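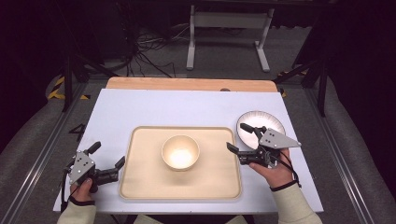 Figure 5.1 A ceramic bowl on a tray, with a plate alongside.

Courses > Materials in Daily Life > Part Two > Chapter 5

Last updated: December

Chapter 5
Fired Clay: Ceramics for the Table

Clay is among the oldest materials that people have shaped on purpose, and it is still one of the most common in the home. A bowl used at breakfast has much in common with a roof tile or a brick. Each begins as fine mineral particles mixed with water, is formed while soft, and is made permanent by heat. The differences between them come from the choice of clay, the temperature of the kiln, and the treatment of the surface.

Chapter 4 dealt with glass, which is melted and then cooled into shape. Ceramics follow the opposite order: the shape comes first and the heat afterward. A potter or a factory must therefore plan for changes that take place when the piece can no longer be corrected by hand. Clay shrinks as it dries and shrinks again as it is fired. A thick base and a thin wall shrink at different rates, and the strain between them is a frequent cause of cracking.

5.1 From Soft Clay to Hard Ware

Water is present in clay in two forms. Some of it lies between the particles and leaves during drying. The rest is bound within the minerals themselves and is driven off only in the kiln. Once this bound water has gone, the clay cannot be softened again by soaking. It has become a ceramic.

Tableware is commonly grouped into earthenware, stoneware, and porcelain. Earthenware is usually fired at temperatures a little above 1000 degrees Celsius and remains porous - an unglazed earthenware cup will slowly take up the liquid inside it. Stoneware and porcelain are fired hotter, so that part of the body turns to glass and closes most of the pores.

A glaze is a thin layer of glass melted onto the surface. It makes the ware easier to clean and, on porous bodies, keeps liquid out. Glaze and body must expand and contract by nearly the same amount. Where they do not, the glaze may form a net of fine cracks, known as crazing, or may flake away at the rim.

The case study for this chapter follows the Grigaitė pottery in Oterside, where Līga Venckus was kiln manager during a change of clay supplier. The first firing with the new clay held 144 bowls, of which 38 were rejected for crazing. Her kiln log is reprinted in Section 5.4 and is used in the exercises.

After completing this chapter, students should be able to describe what happens to clay during drying and firing, compare the main types of ceramic tableware, and identify common glaze faults. Students who have not yet read Section 4.3, on heat and expansion, should do so before going on.

Key terms: bound water, body, crazing, glaze, porosity, shrinkage

Reader comments

m_halloran: The link to the kiln log in 5.4 goes to the wrong page. It opens the glass tables from Chapter 4.

Studio 2 evening class: Could the firing temperatures be given in Fahrenheit too? Our kiln controller only shows that.

dpk: Is bone china covered anywhere? I expected to see it next to porcelain.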